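From: Perrine Aubert
To: Lultden residents list
Date: 20 October 2018
Subject: Re: [lultden-residents] Roof terrace furniture and laundry

Blair Urquhart wrote:
> Two things about the roof. First, the black woven chairs. Are they
> staying out for the winter or going down to the bike store again? Last
> year it took the two of us a whole morning and the elevator was tied up.
> Second, is it okay to do laundry up there? The house rules say no lines
> on the terrace but they don't say anything about the tables. My dryer is
> broken and the repair shop can't come until the end of the month.
>
> Blair, 22

Hi Blair, hi all,

Chairs first. I asked Gisadau, where we bought them, and they say the weave can stay out all year but the feet should not stand in water. The drain by the stairs still backs up when it rains hard, so I would like to leave everything outside but move it away from that corner. The tub chairs can go near the railing with the low lounge chair. If we buy covers, Onier has a large one for $72 that goes over a group of chairs pushed together. The fitted ones are $218 for a set and I don't think we need them.

On laundry, rule 9 is about lines and racks, and it was written after a rack blew over in August two years ago. Using the round table to lay out or fold a shirt is fine with me. The top is smooth and it wipes clean. I would not leave anything on it and go back downstairs, as the wind comes over the glass even on calm days.
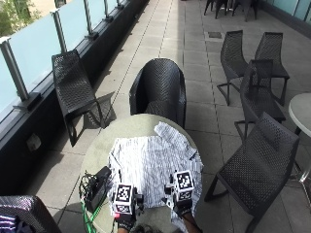 Photo: Lultden house archive, roof terrace

A striped shirt takes up most of that table, so plan on one piece at a time. Anything bigger, like sheets, should go to the laundry room in the basement. The second dryer there is working again – you have to press the start button twice.

Please also wipe the table before you put anything white on it. There was sunscreen on it most of the summer, and I got a mark on a pillowcase that did not come out.

About money: there is $100 left in the terrace budget for this year. That pays for the Onier cover and leaves a little for new pads under the chair feet. Fiadzo on the corner sells the felt kind and the rubber kind. We want rubber, the felt ones fell apart on the tiles.

If anyone is against leaving the chairs out, write back to the list by next weekend. Otherwise I will order the cover and move the chairs myself, and I could use one more pair of hands for the lounge chair.

Perrine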